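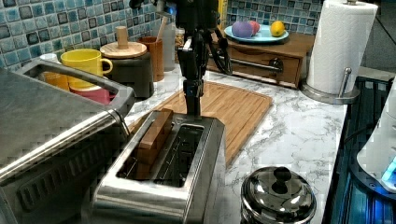
How many demos do you need before the toast task starts working on its own?

Six good ones, if you vary where the toaster sits. I used to record a lot more than that and leave everything parked in one spot, and the policy fell over the minute I nudged anything.

So let me walk you through how I do it now. The method is plain imitation learning with one extra step that we call Anden (it's just a relabeling script, don't get excited). You drive the arm by hand, you save the runs, Anden chops each run into short pieces, and the policy learns the pieces instead of the whole long thing.

First, pick your start pose. For the toaster I like the fingers pointing straight down, just over the slots. Save that pose and begin every run there. The wooden bread slice goes in one slot and the other stays open.

Next, record. Go slow! Slower than feels natural. If you fumble, keep going and fix it in the same run -- those recoveries turned out to be the most useful data I had. Then move the toaster a few inches, turn it a little, and go again.

Leave the clutter alone, too. Mugs, canisters, fruit, whatever lives on your counter. My tidy-counter policy got lost as soon as a mug showed up.

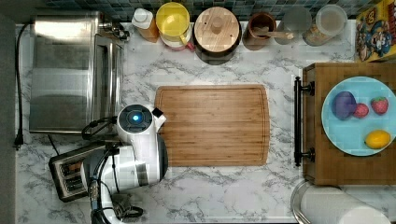 Posted by Ketsara Thongdee in Tutorials, September

Okay, the cutting board. It's the second task and it's harder, because a flat board gives the fingers so little to hold. Come in from the side and let the fingertip meet the edge before you try anything else. I mark that moment of contact in Anden as its own piece, and I'd do the same for any thin object.

For training, set the piece length to four seconds and leave the other settings alone. Sibusiso Sithole tried shorter pieces on his setup and got a jerky arm that kept stopping to think.

Now test it. I give each policy seven tries per task and write down where it went wrong, not just pass or fail. On the board, my old whole-run policy managed four out of seven. The chopped-up one got six. Small numbers, I know, and I wouldn't hang a paper on them, but the misses looked different too: the old one drifted off in the middle, and the new one missed at contact.

If yours misses at contact as well, record a couple more runs of only that part and retrain. I'm still poking at the lighting problem -- evening runs do worse for me, and I haven't found the fix yet.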